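Search this site
Type and press enter

Repainting the back room, finally

Aug 25, 2020

The paint went on over the weekend and the second coat is dry, so I can write this up before I forget what I used. The short version is that the back room is green now. Very green. Hadi came by to return my drill and said it looked like a billiard table, and I have decided to take that as a compliment.

I had been meaning to do it since April. The old color was a kind of putty that the previous tenants left behind, with darker patches where their shelves had been. I bought sample pots of four greens and painted squares of each on a spare board, then moved the board around the room for a week. Two of them went gray as soon as the sun was off them. One was nice but I already have that color in the hallway. The last one was the brightest of the lot and I kept going back to it.

The window is the reason it works. It lets in a lot of light, and a strong color can take that. A friend told me to go softer because the room is small, and I did think about it, but a soft green in there would have washed out by ten in the morning.

Prep took longer than painting, as usual. I filled 28 holes, most of them left by the shelves, sanded them flat and washed everything down with sugar soap. If you are filling old screw holes, do it in two goes. The filler shrinks a bit overnight and if you only do it once you get a dimple that shows up under the paint. I know this from the hallway.

For the paint itself I used Vomora, the washable one, in a flat finish. Two coats. I had planned on three, but the second one covered and I had no wish to clean the roller again. I cut in with a two inch angled brush and did not tape anything except the window trim. The trim got one coat of white to freshen it up, and I scraped a little off the glass with a razor blade the next morning.

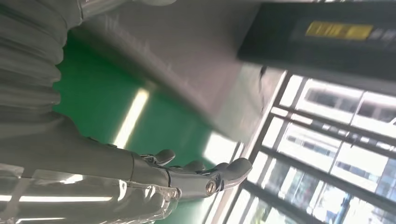 What it cost and what I would change

The paint came to 46 dollars for the can, plus 15 for a new roller, a tray and filler. I already owned the brush and the drop cloths. There is enough left in the can for touch-ups and I have written the color on the lid with a marker, which I did not do last time and regretted.

I would buy a longer pole for the roller. Mine is the short kind and my shoulder let me know about it for two days. I would also take the outlet covers off before washing the walls instead of after. Water got behind one of them and I had to leave it off overnight with the breaker down – not a big deal, but it held up the first coat by most of a day.

The smell was gone quickly. I slept with the door to the room shut the first night and did not notice anything by the second.

Next is the floor, or at least I would like it to be. Marlene thinks I should leave it alone until the spring. She is probably right, but I have started looking at prices anyway.

Comments

Jawad Sandhu
Good to see someone go for a real color. Did you prime over the filler or just paint straight on? I always get shiny spots.

Reply from the author
I dabbed a bit of the wall paint on each spot first and let it dry, then did the first coat as normal. No shiny spots so far, but it is a flat finish and that hides a lot.

Wiebke Böttcher
We have almost the same green in our kitchen. It looks quite different in winter, much darker, so give it some time before you pick the floor.

Gerd Wegener
What roller nap did you use? My walls are pretty rough.

Recent posts

The hallway, one year on
Fixing a sticking sash window
Two ways to store leftover paint
A cheap shelf for the laundry corner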